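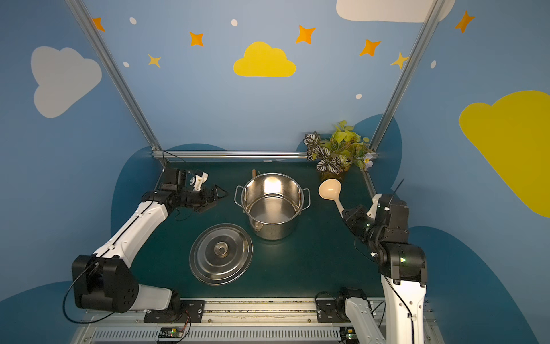 Every December I get the same email from a different company, and it says that next year a machine is going to do my dishes. I write about kitchen equipment for a living, so I have a drawer of these promises. The Zondia bench kit is the first one in a while that I agreed to spend real time with, mostly because the people selling it don't claim it will do my dishes. They say two arms on a rail, one tabletop, ordinary cookware. Fair enough. A steel pot with two wire loop handles, its lid off and flat on the table, a plastic ladle lying over by the fake plants in the corner: I deal with that much before I've had coffee, and I wanted to see how a pair of arms would deal with it.

Some background on the price, which is where my mood started to sour. The kit costs 60 times what I paid for my stockpot, and that's before the support plan. You get both arms, the mounts, the rail and the software, which is called Disallow for reasons I couldn't get out of anyone. The manual runs to 111 pages, and 51 of them are about calibration. The section on washing up is one paragraph long and tells you to keep the arms away from water.

Setup took me most of a day. I had help from Chia-jung Siu, who has installed these for small food businesses and who was polite about my wiring. Once it's going, the motion is smoother than I expected. Slower, too. I kept wanting to reach in and finish the job.

The task I cared about was the ladle. Getting a ladle into a pot sounds like nothing, and for you it is nothing. For a gripper it means picking up a thin handle at a useful angle, clearing a tall rim, and letting go at the right moment. Then somebody has to get it out again, which is harder, with slick curved walls on every side and the handle leaning wherever it likes. 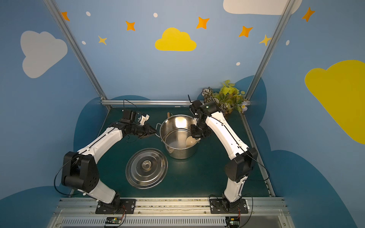 Photo: Ya-wen Shih

What you notice with a deep pot is how much of the hand has to go in after the thing. A person reaches over the rim with a few fingers. Here you've got the whole wrist and gripper coming down over the right side, and a second arm waiting by the left handle. I like the idea of the second arm. I hold a pot with one hand while I dig around in it with the other, so the layout makes sense to me. I just don't love paying for two of them.

Over my sessions I'd call the results mixed. When the utensil started in a spot the system knew, it usually did fine. When I nudged things a few inches, it sometimes adjusted and sometimes closed its fingers on air with total confidence. I dropped the lid-back-on test from my scoring after the third afternoon. The knob on a steel lid is small, the lid is wide and heavy for its grip point, and the noise was upsetting the dog.

I had a similar complaint two years ago about the Nullthorpe arm, which could fold one kind of towel. The Zondia is better than that. It copes with shiny metal, which used to send these things into a panic, and it didn't damage any of my cookware.

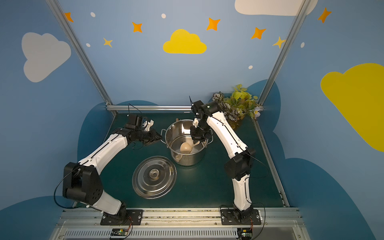 4 min read

So who should buy it? A teaching lab, maybe. A shop that does one motion 800 times a day and can bolt everything down so it never moves. The Kocabaş soup counter near me asked whether it could ladle during the lunch rush, and I told them no. Their pots are hot, their counter is crowded, and their ladle is never in the same place twice. Their current method is a guy with a ladle, and he also takes the money.

For a home kitchen I can't recommend it at any price I can picture. You'd have to give up a whole table, keep the clutter off it, and stay nearby to fix what goes wrong. I've put the ladle in the pot myself a few thousand times and never needed a firmware update.

Good: smooth motion, sturdy mounts, handles reflective pots, decent phone support.

Bad: slow, expensive, fussy about where things start, lids.

Score: 5 out of 10 as a workbench tool, 2 as a kitchen appliance. I'll take another look when the software gets its next big update.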